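# Drorkunar hand-held pair: setup and upkeep

Last updated: 5/24/24

This README covers the two wired hand-held grippers at the Flarncombe table: how the pair is set up before a cloth session, how it is looked after, and what to do when one side stops behaving. It goes with the Penry cloth folders, and anyone pulling data from those folders should read the known problems at the end.
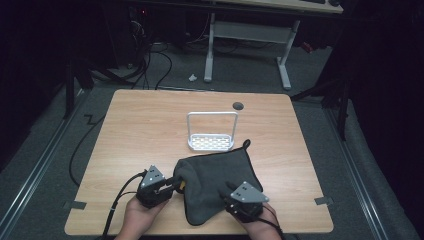
The pair is run by one operator, left unit in the left hand, right unit in the right. The units are built the same way but they are not interchangeable. Each has its own zero value stored on the PC, and swapping them gives jaw widths that look fine and are wrong. If a unit has been on the bench, check the label inside the handle before plugging it back in.

## Setup

1. Start the PC and wait for the Vanen service to come up. Do not plug in a gripper before that.
2. Plug in the left unit, then the right. The order decides the port names.
3. Lay each cable off its own side of the table and leave slack on the floor. The operator should be able to reach the far edge of the tabletop without feeling a pull.
4. Close both jaws fully and run `zero_pair`. Open them fully and run it again.
5. Check that both widths read within 2 mm of the gauge block. If one does not, repeat step 4 once, then go to Repairs.
6. Put the cloth down and record one short test take. Play it back before starting the real ones.

The table position matters as much as the grippers. Its front corners are taped to the carpet. If the tape lifts, put new tape down in the same place and redo the camera check, even if the table does not seem to have moved. Mackenzie Caron keeps the reference stills for that check in the `table_ref` folder.

## Regular care

Fleece sheds, and the lint ends up in the jaw slides. Brush both slides after every 15 takes. Use the dry brush only. Compressed air pushes lint back toward the sensor, and we lost most of a morning in March to that.

Wipe the fingertips with a damp cloth at the end of the day and let them dry with the jaws open. Fingertips are replaced as a pair on each unit, never singly. We change them at roughly 4000 closures, or sooner if fleece starts slipping out on a slow lift. The closure counter is in the service log and has to be reset by hand after a change.

Check the screws on the top plates once a week. They should be snug. Brittany Robichaud stripped one by going past that, and the plate had to be drilled out and replaced.

Coil the cables loosely when packing up. Do not wrap them around the handles — the strain relief is the weakest part of the unit.

## Repairs

**Width reading jumps.** Usually lint. Brush the slide, then run `zero_pair`. If the reading still jumps with the jaws held still, the sensor connector has worked loose. Open the handle, reseat it, close up and zero again.

**Unit drops out during a take.** Swap the cable first. A spare is in the drawer marked Drorkunar. If the new cable drops out too, the fault is in the handle socket and the unit goes to Alfie Bunting.

**Jaws feel stiff.** Take the fingertips off and work the slide by hand. A trace of dry lubricant is enough. No oil, it marks the cloth.

Write every repair in the log, including the ones that did not help.

## Known problems in the data

Take 2441 was recorded after a fingertip change and before the pair was zeroed. The left width is wrong all the way through. The take is still in the folder but is left out of the index.

Takes from before the March cable swap have short gaps in the right unit's readings. These are marked as missing and have not been filled in.

Questions about the index go to Kirsty Crichton. For parts and spare cables, ask Marjorie Tindall.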